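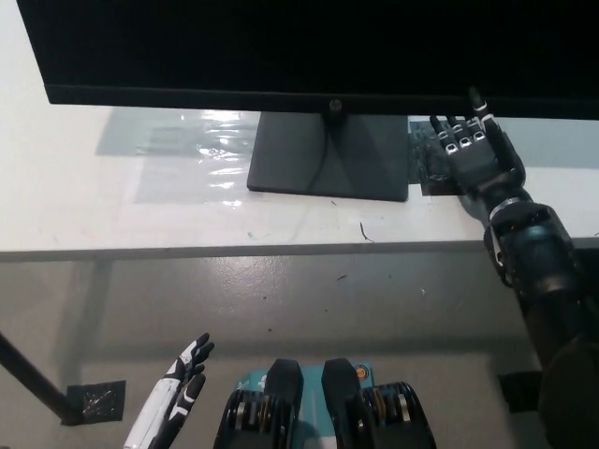 2 min read

Wusel is looking for people to help test a draft set of safety rules for humanoid robots that work at desks and tables. The draft covers hand speed, contact with screens and other breakable items, floor markings, and how close a person may stand while the arms are powered.

You will read the rules, watch work sessions at our Kollár site, and mark each point where a rule is unclear or is not being followed. Sessions last up to 23 minutes, with a break after each one. You do not need a technical background. Experience in inspection, warehouse work or machine operation is useful.

You must be 18 or older and able to stand for a full session. Closed shoes are required. Loose sleeves and lanyards are not allowed past the tape.

Participants are paid $600 on completion. Testing starts in February. To apply, send a short note on your work history to Napaporn Nakpan, participant coordinator, and say if mornings or afternoons suit you.

1,508 views | 4 comments | Share

Related listings
Safety Technician, Burix
Technical Writer (Standards), Jesadden
Night Shift Robot Operator, Wusel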